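Harnent Street Chores: Data Card

Version 2, maintained by the Dilham group

Summary

Harnent is a set of simulated street episodes for testing whether a machine can do the outdoor chores that come with a shop or a household: sweeping the pavement by the door, taking out a bin, carrying a parcel to the next address. All episodes are rendered in the Trarkora simulator. No footage of real streets is included.

Contents

The release holds 200 episodes across 18 street layouts and 7 chore types. Each episode comes with a written instruction, a start position and a pass or fail check.

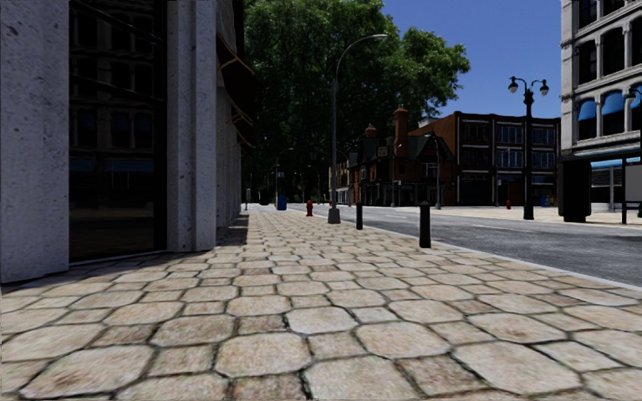 Ground surfaces were given particular care. A sweeping policy trained on flat floors often does poorly on jointed stone -- the joints hold litter, and small wheels catch in them.

Intended use

The set is meant for comparing methods under equal conditions. A high score should not be read as proof that a machine is ready for work on a public street.

Known limits

Rain, snow and crowds are not modeled. Scoring for the parcel chore uses the Asfaw checker, which does not detect damage to the parcel. A fix is planned for July.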